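Home | Ask | Browse topics | Sign in

Filed under: Kitchen > Bottles & Flasks

Does the "slow pour" trick for wide bottles do anything?

My Florko bottle dribbles down its own neck every time I fill my daughter's cup. A guy at work swears you hold it almost flat and let it trickle. Sounds like nonsense to me. It's 20 oz and I'm not buying another one.

Posted 31st May by Doğukan Bayram

Güven Gündoğdu
I doubted it too. Mostly it's speed. Tip it fast and air gulps in, then you get the splash. Threads don't help, whatever the sellers claim about "drip-free" necks.
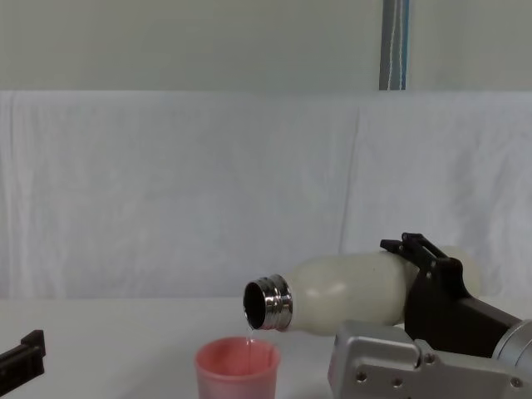

Small cups are where I'd bother with it. Keep the bottle nearly level, neck dipped a little, and you get a thin stream like the one going into the pink cup, easy enough to stop. Will it cure the last drip? I doubt it. Wipe the lip. And don't try it with a full bottle, it'll run before you're ready.

watexfan9
just get a straw lid, 5 bucks

Doğukan Bayram
Tried it over the sink. Less mess, still drips. Not convinced by the straw lid either.

We use cookies to remember your settings. Accept | Manage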